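The Long Way to the Washhouse

There was a time, well within living memory, when everybody in Geltness knew what everybody else slept in. The washhouse on the harbor road had one long drying yard behind it, and if you walked to the ferry in the morning you went right past the whole town's sheets, flapping away like anything (and a fair number of its long johns, too).

I grew up two streets over, and I'll admit I hadn't thought about the place in years until a letter came from my old neighbor Brynhildur Sveinbjörnsson, telling me that the boilers had been lit again. So I packed a bag, took the slow boat in July, and went to see for myself.

The building is just as low and damp as I remembered it. The brick is the same sour yellow, the door still sticks, and the bench outside still tips you gently toward the person at the other end, whether you like them or not. It was put up by the Stougaard cannery, which needed clean aprons every day of the season and figured it might as well let the families in once the shift was over. At its busiest, 168 households had a key. You hung yours on a nail when you came in, and if your nail was empty for two weeks running, someone would come by your house with soup.

What finished it off was the washing machine at home, of course. My mother got hers the winter I turned 12, and she cried with happiness, and then by spring she was walking down to the harbor road anyway, with nothing to wash, just to sit for an hour on that crooked bench.
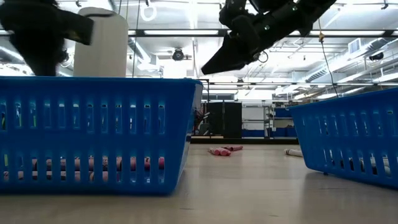 Brynhildur told me she'd never missed the work for a minute, that her hands had been raw from October to Easter and she wouldn't wish it on a gull, but that she had not had a decent argument since the place closed. You can't argue properly on the telephone, she said, and you certainly can't do it in the grocery store, where people are trying to get at the butter.

She has her arguments back now. The town bought the building from the Grondell estate for less than the price of a used van, and it took about 100 evenings of scraping and painting before anyone could fill a tub. The old nails are still in the wall by the door. I found ours, third row down, a bit bent, and I hung my hat on it while the kettle boiled.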